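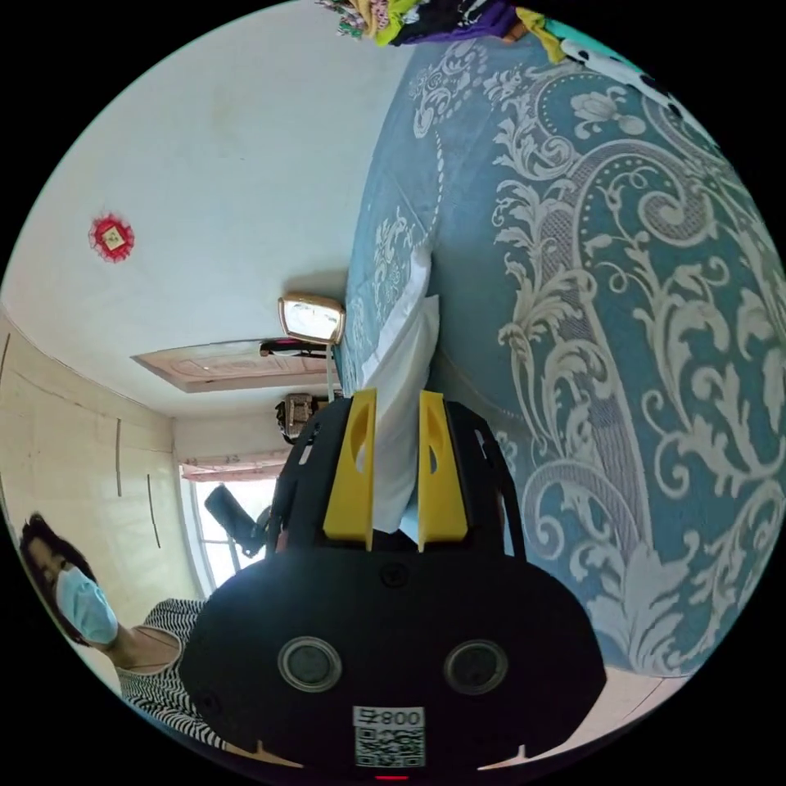 Figure 4. Bed with patterned teal-blue bedspread and white pillow.

4.2 How old are the bedtime songs?

The claim most often repeated about the Bullside lullabies is that they are older than the ballads sung in the same households. It appears in the preface to the Durrani songbook, in the notes to both recordings made from it, and in nearly every later article on singing in the Flellon valley. We began our work expecting to confirm it. We could find very little that supports it, and some of what is usually offered as support points the other way.

The argument, when anyone troubles to make it, has two parts. The first is musical. Many of the tunes use only four or five notes, and a small range is taken as a mark of age. The second is social. Songs sung to children at night are supposed to be shielded from fashion, passed from mother to daughter in a room where the music hall and the hymn book could not reach. Both parts need a harder look than they have had.

On the first, a narrow tune is easy to sing quietly, lying down or leaning over a child, and a singer who wants to be quiet will tend to narrow whatever tune she has. We can watch this happening in the notebooks. "The Miller's Gray Mare" was taken down from the same singer twice, once as a table song and once as a song for her grandson. The table version runs over an octave and a third. In the bedtime version the top phrase has gone, its words are sung to a repeat of the opening line, and the whole thing fits inside a fifth. If we had only the second version, we would be invited to call it ancient. The songbook prints only the second version, and its note does call it ancient.

One pair of tunes proves nothing about the rest. But the catalog, as now entered in Edeo, lists 342 songs, and 23 of them survive in both a loud and a quiet setting from the same village. In every one of these pairs the quiet setting has the smaller range. Nobody who dates these tunes by range has said how they would tell a tune that was always small from one that has been cut down, and we doubt that it can be done from the notes alone.

The second part of the argument rests on a picture of the bedroom as a closed place. The collector's own papers do not bear this out. Her hosts' bedrooms held lodgers, visiting cousins, older brothers home from the quarry and, in one house, a harmonium. Several singers said outright where they had picked up a song. One had hers from a traveling show that came to the village each August. Another had learned a lullaby from a printed sheet pinned up at the dairy. These remarks are in the field notebooks and are missing from the songbook, where the same two pieces are headed "from her mother."

It may be that both things were true. A woman could hear a song at a show and also have heard some form of it at home, and people asked about their mothers will often answer about their mothers. We don't suggest that the heading was written in bad faith. But a reader of the printed book has no way of knowing that a choice was made, and scholars have gone on citing the headings as though they were the singers' words.

Kazmi's defense of the early dating deserves a separate answer, as it is the only one that goes back to the manuscripts. Shamim Kazmi argues that the nonsense refrains of the lullabies preserve words from an older dialect, and lists 20 refrain words that have no meaning in the modern speech of the valley. The list is carefully made. What it shows is less clear. Refrain words are under no pressure to mean anything, and a singer may alter them to suit a child's name, a rhyme or a pet sound. Of the words listed, seven occur in one song only, and that song was taken down from one person. Four more turn up as refrains in comic songs whose printed sources are known and fairly recent. Kazmi treats these as borrowings out of the lullabies. The borrowing could as well have gone in the other direction, and the sheets at least have printers' names on them.

We are left with a handful of words that might be old. Even if each of them is, an old word does not date a tune. Texts and melodies in this repertory part company freely, as Kazmi's own table of variants makes plain.

A further difficulty is the way the sample was built. The collector is known to have heard up to 700 songs over her years in the valley, so that at least half of what she heard may never have been written out. Her letters tell us something about what was left aside. She was bored by hymns, disliked anything with a chorus about the sea, and had "no use for nursery stuff from the shops." That last phrase matters here. If bedtime songs with an obvious printed source were dropped on the spot, the lullabies that remain will look free of print whatever mothers in the valley were singing. The purity of the group has been read as a fact about the singers. It could be nothing more than a fact about the notebook.

There is one piece of evidence we can't explain away. The tune printed as number 16, "Hush the Barn Door," has a close relative in a manuscript fiddle book from the far side of the valley that is a good deal earlier than any of the singers. The match runs through the first two phrases and then fades. We take it as a fair sign that one melody in the group has a long past. The fiddle book gives it as a jig, however, with no words and no hint of a cradle, so the use of the tune as a lullaby remains undated.

For the present we would drop the word "ancient" from descriptions of the Bullside lullabies and describe them by singer, village and year of collection, with the notebook wording given in full wherever it differs from the printed heading. The Edeo entries already have a field for this. In most cases it is still blank, and filling it will mean rereading the notebooks page by page, including the crossed-out pages, which were left out when the catalog was first typed up.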